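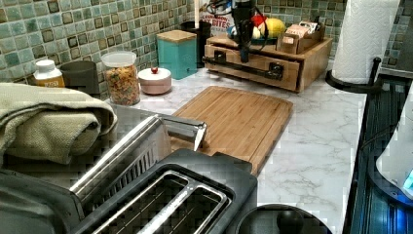 Stino Drawer and Handle Method

Posted in January by the Korkasetti kitchen robotics desk

Print this page
E-mail this page

Search Go Advanced search

What it is

Stino is a training method and software kit for getting a robot arm to open drawers in kitchens that look like kitchens. It comes with the learning code, a set of recorded demonstrations, a trained model you can start from and the test sheets we use ourselves. We have been working on it for a long while and we are really pleased with where it has got to!

Most drawer-opening results come from a bare bench with one cabinet bolted to it. The arm learns the cabinet, and it also quietly learns the bench, the wall behind it and the fact that there is never anything in the way. Put a toaster in front and the whole thing falls over. So we went for patterned tiles, veined worktops, jars, packets, paper towels and a wooden organizer with a long black bar handle, and let the arm get on with it.

How the method works

There are two stages, and they are trained separately.

The first is the approach. The arm comes down from overhead towards the handle, and the model's only job is to pick a path that keeps clear of whatever is standing nearby. It doesn't need to know that a jar is a jar. It needs to know that there is something tall there and something flat over here, and that a cutting board can be passed over quite low while a roll of kitchen paper can't.

The second is the pull. Once the fingers are close to the handle the model switches to a much shorter control loop and pays attention mainly to force. This is the part we are most excited about, because a light drawer unit on a smooth worktop tends to slide along with the pull (anyone who has tugged at a small desk tidy will know the feeling). Stino learns to notice that the whole unit is moving and eases off, then tries again with a slower, straighter pull.

The switch between the two stages is learned as well. Early versions used a fixed distance from the handle, and they were fussy about handle shape. Long bars were fine, small knobs were hopeless. Letting the model choose its own moment sorted out most of that.

What we found

We trained the released model on 2000 demonstrations and tested it over 400 attempts in 7 kitchen layouts, none of them used in training. The clearest result was about clutter. A model trained on 1000 demonstrations with crowded worktops did better in the test kitchens than one trained on all 2000 with the worktops cleared. Half the data, and a better arm! We ran the comparison again with the layouts in a different order and got the same answer.

Background pattern mattered more than we had guessed. Small mosaic tiles in mixed colours confused the earliest models badly, mainly when a dark arm was working in front of dark squares. Adding patterned walls to the training set helped straight away, and plain walls did not suffer for it.

Things on top of the drawer unit are still hard. A shallow bowl of fruit or a tray of packets changes how the unit behaves when pulled, and the model is slower and more careful there. Slow is fine by us, but we would like it quicker.

What you get

- Training and control code, with notes
- The demonstration set, sorted by layout
- The released model, plus the cleared-worktop model for comparison
- Printable test sheets and a layout guide
- The Jolska viewer, for stepping through an attempt and seeing force and position side by side

What you need

An arm with force sensing at the wrist, two colour cameras and a computer with a decent graphics card. We developed it on an overhead mount. A side mount works too, but expect to record some extra demonstrations of your own, as the approach paths are quite different.

The Cunha gripper fingers are supported out of the box. Other parallel fingers need a short measuring routine, explained in the notes.

Known limits

Glossy black surfaces near the drawer can upset the depth estimate. Recessed finger pulls are not supported in this release. Drawers with a soft-close runner will open, but the model sometimes lets go early and has to have a second try.

Next release

Closing the drawer again. It sounds easier than opening and so far it has been a good deal more awkward, particularly with a full drawer. Working notes are included in the download if you would like to have a go yourself, and we would love to hear how you get on.

Print this page
E-mail this page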